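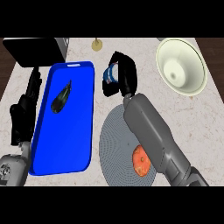

Borkstead, October

# Two arms on a kitchen counter: notes for the workshop evening

**Opening - leave the first slide up while people sit down**

- Say who I am: Usa Paisan, bench by the back door. The build is shared with Ifor Eynon, who did nearly all the metalwork.
- The slide is from the simulator. The arms are on the bench behind me and people can look at them at the break. Please don't lean on the table they are clamped to.
- The aim was a pair of small arms that could pick up ordinary kitchen things and put them down somewhere else. Slow is fine. Breaking a bowl is not.
- Mention that the software side is called Tumia, after the folder it started in. No deeper meaning.

**Why we started in the simulator**

The first arm was finished in spring and we went straight to the bench with it. It drove its own gripper into the table on the first evening and stripped a gear in the wrist. Ifor made a replacement and I said I would not run anything on the real arm again until I had seen it run on screen.

So we have a counter in software. Marble top, dark bands top and bottom where the view ends, a cream bowl at the back on the right. The models for the food came from a free set and we took what was in it, which is how we ended up with an aubergine on the tray.

*Point at the slide.* The right arm has the can. The left arm is holding nothing. That is a normal state for us - most jobs so far are done with one arm, and the other has to be kept out of the way.

**The part about reach**

Go slowly on this, it is the bit people ask about afterwards.

- The right forearm passes over the grey mat and hides part of the orange fruit from this view. The fruit is resting on the mat under the forearm's left edge.
- From a single viewpoint you cannot tell how much air there is between the two. I looked at this picture for a long time before I accepted that.
- What we do now: the planner treats each forearm as a fat tube, wider than the real housing. If the tube touches anything on the counter, the move is refused.
- It refuses too much. Moves that would be fine get thrown out. I prefer that for now.
- Ifor does not prefer it. If he is in the room, let him say so.

The left arm has the same trouble with the tray. It runs up beside the rim, close in, and in the first layout we had no room to bring it back without going over the tray. In the real set-up the base is now bolted 150 mm further out.

**Grippers**

Both are two-fingered. We tried three fingers on paper and gave up when we saw the number of parts.

A can is an easy shape. It has flat sides when you look at it in section, it does not squash much, and the fingers can close on it from any side. The aubergine is harder. It is long, it tapers, and it lies at an angle on a glossy tray, so you have to choose where along it to grip. Too near the stem and the heavy end swings. Too near the round end and the fingers don't open wide enough.

- Finger pads on the real arms are cut from bicycle inner tube. They are glued at the back edge only, so they can be peeled off and replaced.
- Pass the spare finger round at this point. Get it back.
- The round orange fruit is in the layout as a test of closing force. The bumpy skin is only a picture as far as the software is concerned. In software every fruit is as hard as a snooker ball unless you tell it otherwise.

**Electronics**

Keep this short, only a few people want it.

The boards are Botine motor drivers, one per arm. They arrived with no cable for the second joint and we made our own. The power supply is a bench unit that was already in the workshop. The Thepsuriya frame is the aluminium base plate Ifor drew up - if anyone wants the drawing, it is in the shared drawer as well as on the computer.

Emergency stop: one button, on the side where the person stands. It cuts both arms. We had it cutting one arm for a while, to save re-homing the other, and that was a bad idea. Say this clearly.

**What it cost**

£628 up to now, and that includes the stripped gear. It leaves out the bench supply, the scrap plate and our time. Motors were the largest part of it. I have the list with me and will pin it up by the kettle.

**What went wrong**

1. The wrist gear, already mentioned.
2. I had the left and right arms swapped in the settings file. On screen it looked correct, as the two are built alike. On the bench the wrong one moved.
3. The bowl. It has a raised centre with a small hole in it, and the collision model we first used was a plain closed lump. The arm would not put anything in it. A more careful model fixed that and made the simulator noticeably slower.
4. Small things at the back of the counter. There is a little golden-yellow piece near the top of the slide, and anything that size is hard for our real camera to pick out from where we have mounted it.

**Where it stands**

On the bench, in the last batch of tries with a can, it worked four times out of five. On the miss the can was gripped too high and tipped when the arm let go. I have not tried an aubergine on the real arms. I will bring one in when I have sorted out the wrist.

Next is a hand-over from one arm to the other. The tubes in the planner will have to get thinner for that, so Ifor gets his way in the end.

**Running order for the second half**

- Break, ten to eight. Arms switched off at the wall.
- Demo with the empty tin from the shelf, right arm only. Everyone behind the tape.
- Questions. If someone asks about adding a moving base, the answer is no, the table is heavy for a reason.
- Ask for a lift home for the base plate.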